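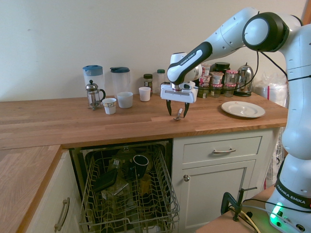 The Zornham rebounder arrived in August, three weeks into preseason, and I've used it with the under-14 girls I coach and on my own in the yard. It's a steel-framed soccer rebounder with a net on both sides, sold as a training aid for clubs and for serious players at home. I bought mine at full price from the Zornham website. What follows covers one full season of use.

**What you get**

The box holds the frame in eleven pieces, two nets, a bag of elastic loops, four ground stakes and a folded instruction sheet. It weighs 88 pounds in the carton. The delivery driver left it at the end of the driveway and I had to open it there and carry the parts up in several trips.

Once it's together, the frame stands on a hinged base. One net is tight and meant for firm passes along the ground. The other is looser and throws the ball up, so you can work on volleys, headers and first touch out of the air. You change the angle by pulling a pin on each leg and moving it to another hole.

**Assembly**

Putting the frame together took under an hour. The tubes push into each other and lock with spring buttons, and every piece has a number stamped near the end. Two of the stamps were under a layer of paint and hard to read, so I sorted those by length.

The nets took the rest of the afternoon. Each one is held on by elastic loops that hook over the tube, and the sheet tells you to start at the top left and go around. Don't do that. If you go around in order, the last side is so tight you can't get the loops on. Hook the four corners first, then the middle of each side, then fill in. I redid the first net this way and the second one went on in a third of the time.

The stakes are ordinary bent steel. They hold well in firm grass. In sand or soft mud they pull out, and on artificial turf you can't use them, so you'll need sandbags. Zornham sells a set of bags but any kind will do.

**Passing side**

This is the side we use most. A firm pass from ten yards comes back at a good pace and mostly where it should. If you strike it cleanly into the middle third of the net, it returns straight. Near the edges it kicks off to one side, and close to the bottom bar it can pop up to shin height.

The bottom bar is the weak point of the design. It sits a little above the ground, even with the base pushed flat, and a slow rolling ball hits the bar before it gets to the net. It then dribbles back a yard or so and stops. For strong players that doesn't matter much. For the younger kids who come along with their sisters, it happened on a lot of their passes and they lost interest. Foam pipe insulation over the bar helped a bit. A lower bar would help more.

I ran the same simple drill most weeks: two touches off the right foot, two off the left, then one touch until the ball gets away. A player working alone can get through a set of 1,000 touches in a session if she keeps at it, and that is hard to do in a normal practice where she's sharing the ball with fifteen others. My center backs got the most out of it. They were slow to open their bodies when receiving, and the rebounder makes you deal with a ball coming at you quickly over and over. By the middle of the season they were setting their feet earlier. I can't say how much of that was the net and how much was a few months of playing.

**Volley side**

The looser net is good fun and less exact. Thrown balls come back in a high, soft arc, which is right for chest control and for goalkeepers catching crosses. Kicked balls are another matter. Anything hit hard sinks deep into the net and comes out at an angle that's tough to predict. Our keeper liked this and asked for it before games. Field players found it frustrating when they were trying to repeat the same skill.

The loops on this side stretch faster too. After two months the top edge had gone slack and I had to double up the loops to bring the tension back. There are spares in the bag, but not many.

**Stability**

With all four stakes in, the frame stays put under shots from teenagers. Adults hitting the ball full force from close in can make it jump. My brother-in-law knocked it back a few inches with nearly every shot. The hinge didn't bend, but it now clicks when I fold it.

Wind is worth thinking about. A net that size catches less wind than you'd guess, and ours never went over when staked. Unstaked, it fell once on a gusty evening. Nobody was near it. I stake it every time now, even for a short session.

**Moving and storing it**

Zornham describes the rebounder as folding flat. It folds to the thickness of a couple of mattresses, so you need real space in a shed or garage. Mine leans against the wall behind the lawn mower. There are no wheels at this price. Two adults can carry it across a field without trouble. One adult can drag it, and I've done so, and the base scratched up the grass and then the rubber feet came off. One of the feet is still somewhere on the practice field.

Clubs that set up and pack away every night should think hard about this. We have a locked container beside our pitch and the walk is short. If we had to load it in a car, I wouldn't have bought it. It doesn't fit in my wagon even with the seats down, unless you take the frame apart, and that means taking a net off.

**Wear**

The frame was outside under a tarp for most of the season. There's light rust around the pin holes, where the pins have rubbed the paint away. The welds look fine. The passing net has one broken strand, low on the right, which I tied off with cord. It hasn't spread.

I wrote to Zornham about the missing foot and got a reply from Remedios Buenaventura in customer service the next morning. She sent a pair of feet at no charge. They took two weeks to arrive, but they fit, and I didn't have to send photos or a receipt.

**Against the others**

Before this I had a Dradholm, which is smaller, cheaper and has only the one net. It's better for a small yard and you can carry it under one arm. It also moves backward every time you hit it and the net sags within weeks. If you have a nine-year-old who wants something to pass against, the Dradholm will do, and the bottom bar sits lower than the Zornham's. For a team it isn't up to the job.

The club across town has an Ocampo board, a solid rebound wall on a stand. I've used it at two of their clinics. The return is truer than any net and a slow pass comes back as well as a fast one. It's loud, though, and it does nothing for aerial work. It costs a good deal more as well. If passing is all you care about and the neighbors are far away, I'd pick the Ocampo over the Zornham.

**Should you buy it?**

For a club team of twelve and up with somewhere to store it, yes. It has been used at nearly every practice and the frame should see several more seasons. I set it up as one station out of four, with players rotating through in pairs, and it runs without a coach standing next to it.

For home use it depends on the yard. You want at least 15 yards of clear flat ground in front and something behind to stop the misses – a fence, a hedge, the side of a garage. If your child is under ten, get a smaller one with a lower bar.

A few changes I'd like to see: a bottom bar that sits on the ground, more spare loops in the box, and wheels, even as a paid extra. The instruction sheet needs a new page on the nets.

Rating: 4 out of 5 for clubs, 3 out of 5 for home.

**Update after the winter break:** I replaced all the loops on the volley side with a pack bought separately. The tension is back to how it was when new. The pins had stuck in two of the holes and needed a tap with a hammer and a little oil. Everything else still works as before, and the hinge still clicks.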